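The Guest Bed at Lellville
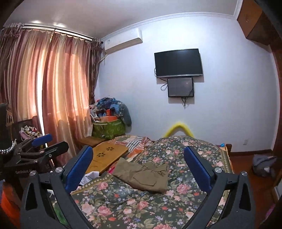

The bed, khaki pants and all.

My aunt left me the house in Lellville and, it seemed, every piece of cloth she had ever touched. I got there in December with one suitcase and a plan to be done in 2 weeks. You can guess how that went.

I started with the back bedroom because it had the air conditioner, and then of course it was winter and I never turned the thing on. The bed I used as my sorting table. Green quilt underneath, the one with the pink roses, and everything else got thrown on top until I could decide about it. By the second night I was sleeping on the couch.

Colleen Zacharias came over from next door with soup and stood in the doorway with her coat on.

"Are those Martin's pants?" she said.

I said I didn't know who Martin was.

She put the soup down on the lap board, the tan one with the flower cut out of it, and picked up the khakis by the waist. Cargo pants, flap pockets, nothing special. I had folded them twice already and both times I'd put them in the donate pile and then taken them out again.

"He drove for Zolard," she said. "The bread people. He used to park the truck out front on his lunch."

"For how long?"

"Oh, lunch went pretty long." She laughed so hard she had to sit on the corner of the bed, and then she folded the pants back up, much better than I had, and laid them across the roses.

My aunt never said a word about any Martin. She told me about her knees and the price of eggs and the time she rode the bus to Wendt and left her purse at the station, and I must have heard that one 25 times. I'd always figured she was alone out here with her pink curtains, writing checks to the gas company.

I went through the flap pockets after Colleen left. I know, I know — but you would have too. There was a parking stub from Dadska, number 1604, and a peppermint that had gone soft in its wrapper. I ate the peppermint. I can't explain that part.

By 4 January 2018 I had most of the bags in the corner gone through and the chair still hadn't been touched. I called my sister and told her I'd need longer. She wanted to know what was left, and I looked over at the patchwork sheet and the yellow cushion against the wall and said, "Mostly pants."

"Whose pants?"

So I pulled the quilt over my feet and told her about the bread truck.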